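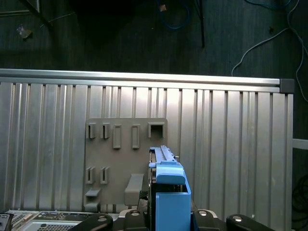
Flolter to accounts package – duplicates after switching the sync to two-way

Forum: Integrations and imports

tallybridge
We're a small distribution firm and we've used Flolter as our CRM for a couple of years. Last month I turned on the two-way link with our accounts package. Before that it was one-way, CRM to accounts, and it ran overnight.
Since the change I'm getting duplicate company records. 34 so far. They all look the same: the original has the sales notes and contacts, the copy has the billing address and nothing else. Both are marked as synced.
I've read the help pages and the matching rule is set to company name. Has anyone had this and is there a setting I've missed?

Morrow_lane
Company name is your problem. If sales have typed "Dunthorpe Supplies" and accounts have "Dunthorpe Supplies Ltd", it will treat them as two firms. Change the matching rule to account number and fill that field in on both sides before you run it again.

tallybridge
We don't have account numbers in the CRM. Sales create the record first and accounts give it a number when the first order goes through, which can be months later.

Morrow_lane
Then they need to be added when the number is issued. Someone exports the list from accounts and imports it to a custom field. It took me one afternoon for our lot.

quillfeather
I don't agree that account number is the answer here. It works for existing customers but prospects won't have one, and a blank on the CRM side counts as no match. So every first order makes a new company. You'd be back where you started, only slower.
We match on email domain first, then postcode. It isn't perfect but it catches most of them.

Morrow_lane
Email domain falls over as soon as you have two branches of the same customer, or a sole trader on a free webmail address. We had 17 unrelated customers merged into one because they all used the same webmail provider. I would take duplicates over that any day. You can merge a duplicate. Unpicking a merge is hours of work.

quillfeather
There is an exclusion list for webmail domains. Settings, Matching, Ignored domains. It's blank by default and you have to put them in yourself.

Morrow_lane
Fair enough, I didn't know about that. It may have come in after we set ours up. Doesn't help with the branches though.

pennyworth8
Can I ask a more basic question – does it need to be two-way at all? We're on the Grinongate add-on and it only goes one way for company records. Invoices and payment status come back the other way and get attached to the company. Sales can see who owes what, and accounts can't overwrite anything in the CRM by accident.

tallybridge
The reason for two-way was addresses. Customers move, they tell accounts, and sales carry on sending samples to the old place. We had 8 parcels come back over the summer.

pennyworth8
You could send addresses back as a field update only. In the Flolter mapping screen there are two tick boxes on the accounts side, "update existing" and "create new". Untick "create new" for companies. It will then change the address on a record it recognises and leave the rest in the error list for you to look at.

tallybridge
Found it. Create new was ticked. I don't remember ticking it, so I assume it comes on with two-way.

quillfeather
It does. It caught us as well.

harbour_ledger
Coming at this from the accounts side. Please don't leave that error list to build up. Our sales manager set it up that way and there was no one down to check it. By October it was several pages long and the addresses on our invoices didn't match the ones on the delivery notes. If you untick create new, put a name against the list.

Morrow_lane
Agreed. Ours gets looked at every morning before 9. Most days there's nothing on it.

tallybridge
OK. What about the duplicates I already have? Is it safe to use the merge tool while the sync is running?

Morrow_lane
No. Pause it first. If you merge while it's on, the accounts side still holds a link to the record you've just removed and may make it again.

pennyworth8
I've merged with it running and had no trouble.

Morrow_lane
On one-way, though. Nothing comes back to recreate it.

pennyworth8
True, yes.

quillfeather
Pause, export everything, then merge in small batches. The merge screen takes 20 at a time. Keep the older record as the master, as that one has the notes on it, and check the billing address has come across before you confirm. On ours the address box defaulted to the master's value even when it was blank.

dalesman_k
Has anyone tried Phelan for this? We were quoted for it last year. It sits between the two systems and does the matching itself.

harbour_ledger
We had a trial. The matching was good but it was another monthly bill and another login, and when something went wrong each supplier told us to ask the other one. Didn't keep it.

tallybridge
I'd like to get it working with what we have before paying for anything else.
Update: paused the sync, took an export, and did the first batch of merges. Two of them had lost the billing address as quillfeather said, so I put those back by hand. Create new is now off. I've left matching on company name for the moment and asked accounts for a list of numbers so I can add them for existing customers.

quillfeather
I'd still change it to domain and postcode.

Morrow_lane
And I still wouldn't. Let us know how the rest of the merges go. Also check your contacts when you turn it back on, as they have their own create new box on a separate tab.

tallybridge
Just looked. That was ticked too. Off now.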